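Progress Report: Robot-Assisted Laundry Handling in Residential Services
Submitted by Brerora Residential Services to the Fernolitz Fund, 2025-05-22

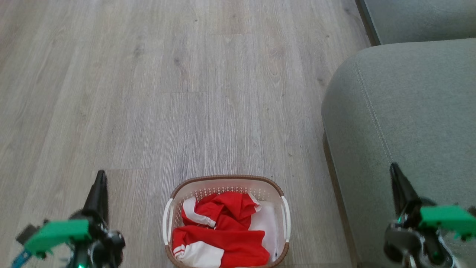
Laundry basket beside a sofa, between the two grippers of the robot.

1. Purpose of this report

This report covers the second period of the grant for robot-assisted laundry handling at Brerora. It describes the work completed, the effect on household staff, the difficulties met, and the changes we ask the Fund to approve for the remaining period. Spending is reported separately on the Fund's own form.

Brerora provides furnished apartments with daily support for adults recovering from surgery or injury. Laundry is collected from each apartment, washed centrally at the Stendico building, and returned the same day where possible. Before the grant, all collection, sorting, folding and return was done by household staff on foot, with baskets carried by hand between apartments and the service elevator.

2. Work completed

The two-armed robot has been in use in the furnished training apartment at Stendico throughout the period. The tasks attempted are limited to four: approaching a basket on the floor, lifting it by its handles, taking single garments out of it, and placing garments on a table for folding. Folding itself remains a manual task, and we do not propose to change this under the present grant.

Operators recorded 700 basket-handling attempts. Of these, 184 needed a person to step in before the basket was set down. The most common reason was a poor hold on one of the two handles, so that the basket tilted as it left the floor. The next most common was the position of furniture. A basket left close to a sofa or an armchair gives one arm less room than the other, and the robot must either approach from a different side or wait for someone to move the basket. We had expected this to be a minor matter. In practice it has shaped much of the work, as residents tend to leave baskets next to the place where they sit.

Picking out single garments has gone more slowly. Towels and pillowcases are handled with reasonable consistency. Shirts, particularly those made of thin sports fabric, tend to bring a second item along with them. Light-colored items lying partly under a darker garment are also missed more often than we would like. The supplier, Chiriac, delivered revised control software late in the period, and results with it are not yet included in the figures above.

3. Effect on staff

The grant agreement asks us to report on changes to the work of household staff, and we treat this as the central part of the project.

Sixteen members of the household team have now completed the introductory training, which takes one shift. A smaller group has gone on to operate the robot in regular sessions. Operators start each task, watch it, stop it when needed, and enter the outcome in the log. Several of them have worked in laundry collection for many years, and their knowledge of how baskets are filled and where they are left has been of direct use in setting up the tasks. The test layouts now in use were drawn up by the operators.

No position has been removed or reduced in hours as a result of the project, in line with the commitment made in our application. Job descriptions have been changed for those who operate the robot, and a pay supplement for operating hours was agreed with staff representatives at the start of the period.

Feedback from the team was gathered in group meetings and through a short written form. The main points were as follows.

Bending and lifting. Staff regard lifting baskets from the floor as the most tiring part of the round. They would welcome help with this task before any other.

Pace. The robot is slower than an experienced worker. Staff accept this in the training apartment but are concerned that it could delay the round if introduced too early in occupied apartments.

Attention. Watching a machine for long periods was described as tiring in a different way. We have shortened operating sessions as a result and now alternate them with ordinary duties.

Contact with residents. Collection is often the moment when a resident mentions a problem or asks for something. Staff asked for a clear assurance that a person will continue to come to the door. Management has given this assurance in writing.

The last point has influenced our planning more than any other. The arrangement we are now working toward is one in which a staff member enters the apartment and speaks with the resident while the robot deals with the basket. This limits the staff time that can be saved, and the estimates in the original application will need to be lowered. We prefer to state this now — before the final period begins — so that the Fund can take it into account.

4. Difficulties and delays

Delivery of replacement gripper fingers was late, and testing was paused for part of the period. The time was used for staff training, which had fallen behind.

The log form in use at the start asked for too much detail and was often left incomplete. It has been replaced by a single page with 24 fields, most of them answered with a check mark. Entries made on the earlier form have been kept but are counted only where the outcome was clearly recorded.

There were no injuries. One basket was damaged when a handle broke under load, and the maximum fill level for robot handling has been lowered.

5. Plan for the next period

Testing with the revised Chiriac software will begin in the training apartment, using the same basket type and the same furniture layouts so that results can be compared. Subject to those results, we intend to start supervised trials in two vacant apartments in August. Occupied apartments will not be included before the household team has reviewed the outcome of those trials and the residents concerned have given their consent.

We also plan to train a second group of operators. At present, sessions must be canceled when two of the trained operators are absent on the same day.

6. Requests to the Fund

We ask the Fund to approve the following changes to the agreement:

The target for staff time saved per round to be replaced by a target for the number of floor-level lifts taken over from staff.

Unspent travel money to be moved to operator training.

The date of the final report to be set after the trials in the vacant apartments are complete.

The summary log sheets and the staff feedback form are attached as Annexes A and B. The project office at Stendico can supply the full session records on request.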